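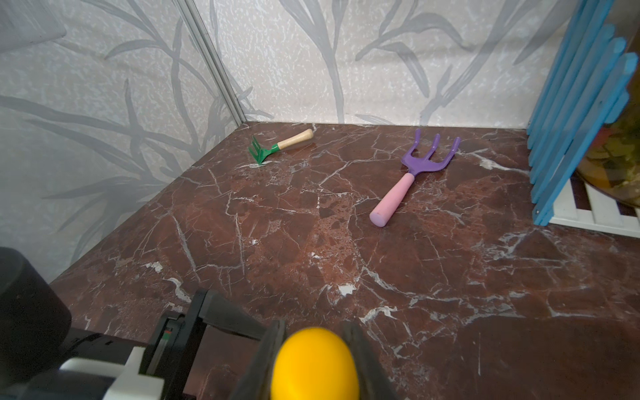 図1　黄色い対象物の把持姿勢（手首カメラ）

共有工房における卓上アームの製作　配布資料
第3回　手首カメラとグリッパ指の合わせ込み
Plestetberg共有工房　Sopacua製作講座
2020年3月10日

3.1　範囲と前提

第2回までに、アーム本体の組立、関節の原点出し、単軸での往復動作を終えているものとする。本回では手首にカメラを付け、指先とカメラの位置関係を求め、画像上で決めた点に指先を下ろすところまでを扱う。把持力の制御は次回に回す。物体認識の学習も扱わない。対象物の位置は、作業者が画像上の点を指定して与える。

制御基板はIrnex、制御用ソフトウェアはPradbergを使う。他の基板を持ち込む場合、関節角の符号と原点の定義を各自で読み替えること。以下の式はすべてPradbergの定義に従う。

工具は六角レンチ、プラスドライバ、ノギス、鋼尺。印刷部品は事前に出力し、サポート材を除去しておく。穴の内面に残った樹脂はリーマでさらう。ねじを通しながら削ると穴が斜めになり、後の校正で再現しない誤差になる。

3.2　座標系

使用する座標系は次の四つである。

B　台座座標系。原点は第1関節の回転軸と取付面の交点。z軸は上向き。
H　手首座標系。原点は手首フランジの中心。z軸は指の伸びる方向。
C　カメラ座標系。原点は光学中心。z軸は光軸方向、x軸は画像の右向き、y軸は画像の下向き。
F　指先座標系。原点は二本の指を閉じたときの接触面の先端中央。

座標系Xから座標系Yへの変換を T_YX と書く。C座標系の点をB座標系に移す式は次のとおり。

p_B = T_BH T_HC p_C

T_BHは関節角から順運動学で求まる。T_HCはブラケットの形状で決まる定数であり、本回で測定する。T_HFも定数だが、指を交換すると変わる。T_HCとT_HFは別の設定ファイルに保存する。一つのファイルにまとめると、指の交換時に古いT_HCを上書きする事故が起きやすい。

ブラケットの設計値では、手首フランジ中心から光学中心までの横方向のずれは31 mmである。この値は校正の初期値に使う。校正結果と設計値の差が大きい場合は、計算を疑う前にブラケットの着座を確認する。

3.3　ブラケットの設計

ブラケットに要求する条件は三つある。カメラが指先を視野に含むこと。手首の全可動域で腕の部材と干渉しないこと。着脱後に同じ位置へ戻ること。

視野については、指先が画像の下辺寄りに写る配置を標準とする。指先を画像中央に置くと、接近の最終段階で指自体が対象物を隠す。逆に指先を視野の外へ追い出すと、対象物と指の相対位置を画像で確認できなくなる。標準配置でも、把持した対象物の一部は画像の下辺にかかる。図1の黄色い対象物がその例で、把持中の物体の全形は得られない。把持の成否を画像だけで判定する処理を書く場合は、この欠けを前提に判定領域を決める。

傾き角をα、光学中心から指先までの軸方向距離をL、横方向のずれをdとする。光軸が指先の真上を通る条件は

tan α = d / L

である。標準配置ではこれよりαを小さく取り、光軸を指先より先に向ける。αを小さくしすぎると指が視野から外れるので、カメラの垂直画角の半分をβとして

arctan(d / L) − β < α < arctan(d / L)

の範囲に収める。下限の近くでは指先が画像の端に来て、レンズ歪みの影響が強くなる。範囲の中央付近を第一案とし、印刷後に実画像で確認する。

干渉の確認は電源を切り、手で関節を動かして行う。手首を両端まで回し、次に肘を畳んだ状態で同じことを繰り返す。畳んだ姿勢での確認を省く班が多い。ブラケットの角が前腕に当たる場合、角を削る前にねじの頭の位置を見る。頭が座面より出ているだけのことがある。

再現性は位置決めの突起で確保する。ねじ穴だけで位置を出すと、穴と軸の隙間の分だけ毎回ずれる。突起は非対称に二箇所設け、逆向きには付かないようにする。締め付けは対角に少しずつ行い、樹脂が白くなる前に止める。

3.4　指の形状と取り付け

指は先細りの角柱とし、先端を平らに落とす。先端を尖らせると小物の間に入れやすいが、天板に触れたときに欠ける。欠けた指はT_HFが変わるため、校正のやり直しになる。

接触面にはゴム系のパッドを貼ってもよい。パッドを貼る場合、閉じたときの中心面は厚さの分だけ動く。片側だけに貼ると中心面が非対称にずれるので、どちらに貼ったかを記録用紙に書く。両面テープで貼ったものは使用中に滑るため、ねじ止めまたは嵌め込みとする。

指の取り付け後、閉じた状態で二面の平行を確認する。薄い紙を挟み、先端側と根元側で引き抜く力を比べる。先端だけが強く当たる状態はやや良い側の不具合で、小さな物をつまむには支障が少ない。根元だけが当たる状態では先端が開いており、つまめない。後者は必ず直す。

開閉方向の原点は、全閉位置から少し戻した位置に取る。全閉で原点を取ると、保持電流が流れ続けてサーボが発熱する。戻し量は0.5度を標準とし、減速機のがたが大きい個体では1度まで増やす。

グリッパ、ブラケット、カメラを含む手首より先の質量は、参考機で663 gである。各班の実測値を量り、重力補償の設定に入れる。重心位置は、ひもで二方向から吊って求める。ケーブルは測定に含めるが、途中で束ねて自由に垂れないようにする。

3.5　天板の模様と光の映り込み

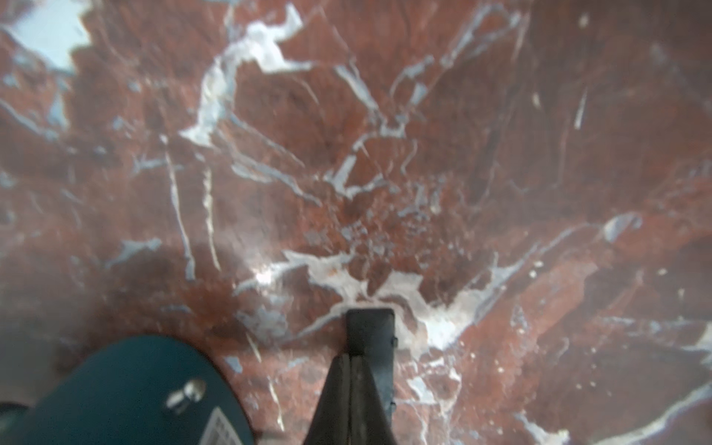

点の対応付けに特徴点を使う方法は、天板の模様が豊かであれば追加のマーカーなしで動く。ただし、模様が多いことと対応が安定することは別の問題である。工房の作業台は赤褐色の大理石模様で、白や淡灰色の脈が不規則に走る。図2の高さまで手首を下げると、暗灰色の指の先端のすぐ上に白い脈の束が重なり、角の検出器は指の輪郭と脈の分岐を区別しない。指先の追跡に輝度だけを使うと、追跡点が脈の側へ乗り移る。指の輪郭を既知の形状として与え、指の領域を特徴点検出から除外しておくこと。画像の上側と左側では模様がぼけ、下側の中央寄りのほうが鮮明である。焦点の合う範囲で対応を取り、ぼけた領域の点には小さい重みを与える。

特徴点が多く取れると、計算上の残差は小さくなる。これは校正が正しいことの証明にならない。天板上の点はすべて一つの平面に載っており、焦点距離と高さの組がほとんど同じ残差を与える場合がある。高さの異なる視点を混ぜ、かつカメラを傾けた視点を加える。

明るい脈と照明の映り込みは、一枚の画像では分けにくい。カメラを平行移動し、模様と同じ量だけ動くものを脈、異なる動きをするものを映り込みと判定する。映り込みが残る場合は照明の向きを変える。露出を下げて白飛びだけを消す方法は、暗い指の輪郭まで失うので勧めない。

影にも注意がいる。腕の影は腕と一緒に動き、天板の模様とは動かない。影の縁に付いた特徴点は外れ値になる。外れ値除去のしきい値を緩めて点数を増やすより、照明を散らして影の縁を弱くするほうがよい。

自動露出と自動白バランスは、撮影前に切る。赤い面が視野の大半を占めると白バランスが青側へ振れ、対象物の色で領域を切る処理が姿勢ごとに違う結果を出す。自動焦点を持つカメラでは、焦点も固定する。焦点が動けば内部パラメータが変わる。

3.6　内部パラメータの測定

内部パラメータは、カメラをブラケットに付けたままで測る。外して測ると、付け直すときにレンズの枠へ触れて焦点がずれることがある。

手順
(1) 市松模様の板を天板に置き、四隅をテープで止める。紙のままでは反るので、平らな板に全面で貼ったものを使う。
(2) 手首を指定の姿勢に移し、静止を確認して撮影する。サーボの停止後、振動が収まるまで一呼吸置く。
(3) 画像の四隅に板が写る姿勢を必ず含める。
(4) 板の全交点が検出できない画像は捨てる。一部だけを手で補わない。
(5) 再投影誤差を画像ごとに表示し、突出したものを確認する。

(5)で突出した画像を機械的に捨てると、周辺部の画像から先になくなる。ぶれや映り込みが目で確認できた場合に限って捨てる。周辺の画像だけが一様に悪いときは、歪みのモデルの次数が足りない。

市松模様の一辺は、印刷設定の値を使わずに実測する。プリンタの縮尺は縦と横で異なることがある。数個分をまとめて測り、個数で割る。

3.7　手先と目の校正

手首座標系からカメラ座標系への変換を求める。板を固定し、手首をn通りの姿勢に動かす。二つの姿勢iとjの間の手首の移動をA、カメラの移動をBとし、未知の変換 T_HC をXと書くと

A X = X B

が成り立つ。回転と並進は分けて解く。回転軸が互いに平行な動きばかりでは並進の一成分が決まらない。手首を回すだけの動きと、腕を前後に倒す動きの両方を入れること。

姿勢の選び方には次の条件を課す。

・手首の回転を左右両側に取る。
・光軸の傾きを前後左右に取る。
・同じ姿勢へ異なる方向から近づいたものを含める。
・腕を伸ばしきった姿勢は使わない。

三番目の条件はがたの影響を見るためにある。同じ指令値でも、上から近づいた場合と下から近づいた場合で手首の位置が異なる。その差は校正で除けない。差の大きさを先に知っておけば、残差がそれより小さくならないことも納得できる。

得られたXの並進成分を設計値と比べる。横方向のずれは3.2節の初期値と照合する。回転成分は角度に直し、ブラケットの傾き角αと照合する。両方が同じ向きに外れているときは、座面の浮きが疑わしい。並進だけが大きく外れているときは、市松模様の一辺の入力ミスが最も多い。

校正後の確認には、校正に使っていない姿勢を使う。板の一つの交点をB座標系で計算し、姿勢を変えても同じ値になるかを見る。値の散らばりを軸ごとに記録する。平均値だけを書いた報告は受け取らない。

3.8　指先の校正

T_HFは、固定した一点に指先を複数の姿勢で合わせて求める。固定点には先の尖ったピンを台に立てたものを使う。指を閉じ、接触面の先端中央をピンの先に合わせる。

指先の位置をH座標系でf、固定点をB座標系でqとすると、各姿勢iについて

R_i f + t_i = q

となる。未知数はfとqで、姿勢を増やして最小二乗で解く。ピンに押し当てて合わせると、関節のたわみが入り、結果が押した方向へずれる。紙一枚の隙間を残した位置で止め、その隙間を全姿勢で揃える。

目で合わせるときは、二方向から見る。手首カメラの画像だけで合わせると、光軸方向のずれが残る。手元に鏡を置くと、立ち位置を変えずに横から見られる。

3.9　配線と可動範囲

カメラのケーブルは手首の回転を吸収する余長が必要である。余長が足りないと、コネクタが回転の端で引かれる。余長が多すぎると、輪になった部分が隣の部材に掛かる。両端の姿勢で必要な長さを測り、長いほうに合わせて固定点を決める。 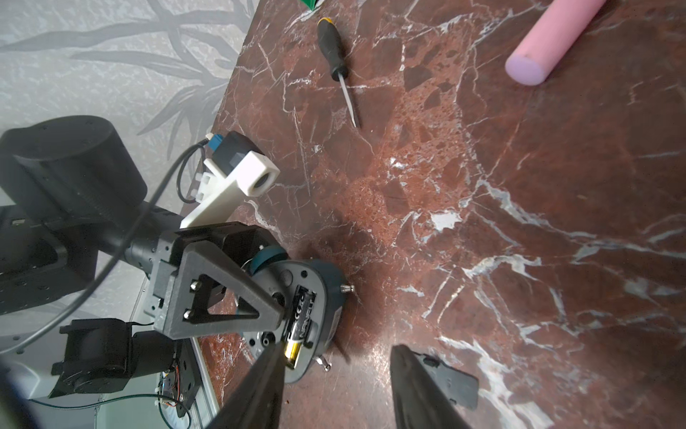
固定点は腕の部材側に取り、コネクタのすぐ後ろにもう一点置く。この二点の間のケーブルだけが動くようにする。結束バンドは強く締めず、ケーブルが軸方向に滑らない程度とする。切り口は内側に向ける。外側に出た切り口は手を傷つける。

サーボの配線とカメラの配線は、できるだけ離して通す。交差が避けられない箇所では直角に交差させる。画像が動作中にだけ途切れる場合、最初に疑うのはコネクタの緩みで、次が電源電圧の低下である。信号への混入は三番目に疑う。順序を守ると無駄な引き直しが減る。

可動範囲の制限は、Pradbergの設定で部材の干渉より内側に設ける。ケーブルが張る位置も干渉とみなす。ソフトウェアの制限は通電中にしか効かない。電源を切って腕を手で動かすときは、手首を何回転もさせないこと。

3.10　二台のアームを並べる場合

同じ天板で二台を動かす班は、台座間の変換を別に求める。市松模様の板を両方のカメラから見える位置に置き、それぞれのB座標系で板の姿勢を計算する。二つの姿勢を等しいと置けば、台座間の変換が得られる。板は動かさず、両方の撮影が終わるまで触らない。

受け渡しの試験では、軽く、形の決まった物を使う。単3電池は寸法が揃っていて便利だが、端子側をつまむと電極間に金属が触れるおそれがある。胴の中央をつまむこと。導電性の指で電池を扱ってはならない。フォーム材の棒は潰れて形が変わるため、位置誤差の評価には向かない。

受け渡しの動作は、渡す側を静止させ、受ける側だけを動かす。受ける側の手首カメラには、相手の腕とグリッパが大きく写り込む。3.5節の外れ値の議論はここでも当てはまり、相手の腕に付いた特徴点を天板の点として使うと、位置の推定が崩れる。推定は受け渡しの手前で止め、最後の区間は関節角からの計算で動かす。

両方の腕が同時に動ける領域は、天板を区切って決める。共有の領域には一度に一台だけが入る。占有の取得と解放をログに残し、停止したときにどちらが保持していたかを追えるようにする。

小物を天板に置いたまま腕を動かす場合、高さを入力しておく。熊手やフォークのように柄と先の厚みが違う物は、最も高い箇所の値を使う。柵のように立てて置く物は、倒れたときの範囲も避ける。

3.11　通電時の確認

通電は次の順序で行う。

(1) 腕を支える。
(2) 電圧と極性を測る。
(3) Irnex基板だけに通電し、通信を確認する。
(4) 台座側の関節から順に接続する。
(5) 速度の上限を下げた状態で原点へ戻す。
(6) グリッパを開閉する。
(7) カメラの画像を確認する。

(5)で予期しない向きに動いたら、指令で戻そうとせず電源を切る。符号の誤りがある状態で戻しの指令を出すと、同じ向きにさらに動く。非常停止は主電源側に入れる。通信を切るだけの停止は、サーボが最後の目標値を保持するので非常停止とはみなさない。

連続運転の後は、手首に近いサーボから順に温度を見る。参考機ではグリッパのサーボが最も先に熱くなった。原因は把持の目標値を深く入れすぎていたことで、目標値を浅くし、電流の上限を下げて解決した。

3.12　よくある不具合

指先が常に同じ方向へずれる
T_HFの誤り、またはパッドを貼った後に校正していない。指を閉じて3.8節を再度行う。

手首を回すとずれの方向も回る
T_HCの並進の誤り。ブラケットのねじを確認し、3.7節を再度行う。

腕を伸ばすほど下へずれる
重力によるたわみ、または手先質量の設定漏れ。質量を入れた後も残る分は、高さの補正表で扱う。

画像上の指定点と移動先が日によって違う
台座の固定の緩み。締め具を確認し、台座と天板にまたがる合い印をテープで付ける。

画像の中央では合い、端では外れる
歪みの補正前の点を使っている。指定点の取得と補正の順序をコードで確認する。

指定点の遠近によって高さが合わない
天板を水平と仮定している。三点以上に指先を近づけ、平面の式を求めて置き換える。

3.13　課題

課題A　3.3節の不等式について、各班の d、L、β を測り、αの範囲を計算せよ。採用した値と、画像上の指先の位置を図に示せ。

課題B　手先と目の校正を二回行い、T_HCの差を並進と回転に分けて示せ。一回目と二回目の間にブラケットを一度外すこと。

課題C　同じ目標姿勢に二方向から近づけ、指先の位置の差を測れ。測定具と測定方向を明記せよ。

課題D　天板の模様だけを使って平行移動量を推定し、関節角から計算した値と比較せよ。指の領域を除外した場合と、しなかった場合の両方を示せ。

提出物は計算結果、生データ、設定ファイルとする。設定ファイルには班名、ブラケットの版、指の種類、パッドの有無を注釈で書く。画像は加工せず、撮影順の番号を保ったまま提出する。提出期限は7月の最終回とする。

次回は電流値を用いた把持力の推定を扱う。各班、指のパッドの予備を一組と、質量の分かっている小物を用意すること。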